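Abrehet Birhane repairs old furniture in Prallton, and she answers my questions while she is sanding. "People bring me a desk and they want it new," she says. "I ask them first, do you open it every day?"
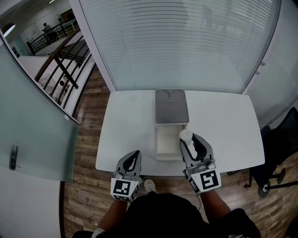
Her favorite subject is drawers. Last year she worked on 100 of them, most from kitchens. "A drawer must come out easily, also when it is only pulled partly, like the white one on that small grey-and-white box," she says. For old wood she uses candle wax. Oil she does not like, it collects dust.

She will start a class in March.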